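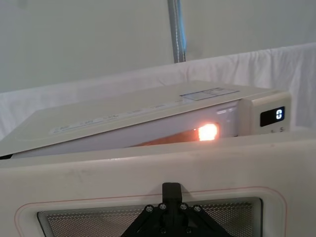

**Demonstration operators, Tundlow site, starting in June**

Tundlow is hiring operators to record household tasks for Zaki, the system we are training to use ordinary kitchen appliances. You will drive a two-arm station by hand and repeat short tasks until we have enough clean examples of each.

The first block of work is 1000 episodes on a microwave oven: door, buttons, turntable. So far 442 have been accepted. 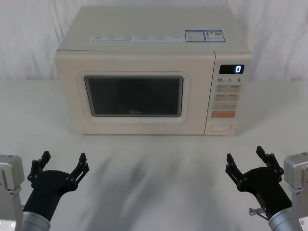
*Microwave station, with both grippers open.*

**What you will do**

- Record episodes in 2 sessions per shift, with a break between them
- Reset the table after every episode
- Mark failed attempts in Prorkex, our logging tool, and write a short note on what went wrong
- Check the wrist and head camera views before each session

Failed attempts are kept, so please don't delete them.
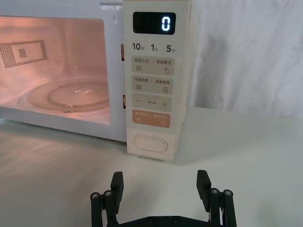
**What we ask for**

Steady hands and patience with repeated work. You should be able to sit for up to 2 hours at a time. Robot experience is not needed. Training is paid and takes place at our Zorngate building, where you will practice before recording anything we keep.

Shifts start at 8 a.m. or 1 p.m. Tell us which you prefer when you apply.

To apply, send a resume and a few lines about any hands-on work you have done to the Tundlow hiring desk.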